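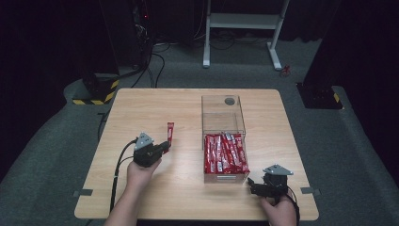

The Nalletti grippers are good. The subscription is the problem.

I've had a pair of Nalletti hand grippers on loan for 25 days now, and I have opinions, which will surprise no one who has ever eaten lunch with me. Short version: I love the hardware, I like the software fine, and I think the way Brilevora is selling the whole thing is going to drive away the people who would get the most out of it.

Let me start with the nice part. You hold one in each hand and do a job the way you'd do it anyway, and what you get at the end is a demonstration you can train on. For me the job is snack sticks. Little red packets, and a clear acrylic box they have to go into. Sounds dull, right? It is dull! It's also the sort of thing small packing shops pay real people to do all day, and I've wanted a decent way to teach it for years. Before this I was steering an arm with a joystick, and one packet could eat a whole minute of my life.

With the Nallettis I was comfortable by my second evening. The grip sits well in the hand, the jaws go where you think they'll go, and narrow things standing on end (my personal enemy) are much less of a fight than I expected. I did 200 runs in the first week and my wrists were okay. A bit grumpy, but okay.

The cables I could live without. I strapped mine into a bundle where it drops off the table and that helped, but you still feel a tug when you reach across. Eirini Giannakopoulos, who has a set from the same batch, swears you stop noticing. I haven't stopped noticing.

Now the money. You can't buy these. You rent them by the month, and the rental comes with a plan called Rennie that handles your uploads. The basic plan gives you 9 hours of recording a month. I burned through that in 7 days, and I wasn't even trying hard. After that you either move up a tier or you sit and wait with two very nice grippers in your lap.

I get why they do it. Storage costs money, support costs money, and the support people really have been lovely to me. But recording is the whole point of the thing! A meter on recording makes you stingy in exactly the wrong place. I caught myself skipping the awkward grabs, the ones where a packet is lying half under another one, and those are the runs you need most. My data got tidier and worse.

Prirnent does it the other way around. Their grippers are clunkier and the jaws feel mushy to me, but you pay once and save to your own drive, and then you can record until your arms fall off. If I were a two-person shop with one boring task to teach, I'd probably hold my nose and go with Prirnent, and I'd miss the Nallettis every single day.

So please, Brilevora – sell me the grippers. Charge more up front if you have to. Keep Rennie for the folks who want it, and let the rest of us plug in a hard drive. My loan set goes back in October and I'd much prefer to send you a check.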